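Skevside Origami Paper, 50-sheet pack: a review from a slow folder

Sunday, February 13, 2022
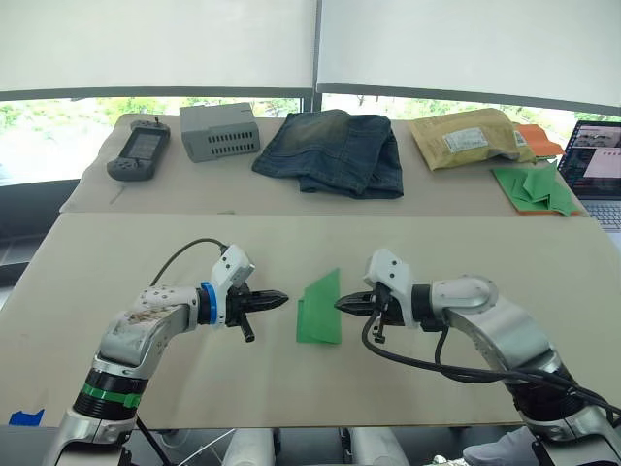
I came to the Skevside pack after a bad run with supermarket craft paper, the kind that goes furry at the corners if you fold it twice. It comes as 50 square sheets in a flat cardboard sleeve, ten colours, the same colour on both sides. The yellow is a bit hospital corridor. The green is the one I keep going back to, and it's what I'd judge the pack on: folded into something tall, it stands up on the table by itself, the top point stays sharp and you get a lighter face and a darker face depending on where the lamp is. My supermarket efforts mostly lay down and had a think.

Creases go in cleanly with a thumbnail. I tried a bone folder as well, which made me feel professional and left a shiny line down the middle of a perfectly good crane. Reverse folds are fine. Anything with a lot of layers is hard going – the paper is on the thick side, and by the time I got to the legs of a frog I was more or less bending a coaster.

Squareness is good, with two exceptions. Both were orange, and both were out by enough to notice at the first diagonal. I used them for shopping lists.

The instruction leaflet is best treated as decoration. Step four of the box shows an arrow going behind the paper and step five shows a finished box. I've been doing this since July and I still don't know what goes on in between.

For comparison, the Velimberg pack is thinner and much nicer for fiddly models, but it costs more and slumps if you breathe near it. For anything that has to stand on a shelf and be dusted, I'd take the Skevside.

Four stars. It would have been four and a half, but the sleeve doesn't close again once you've opened it, and mine now lives in a bulldog clip.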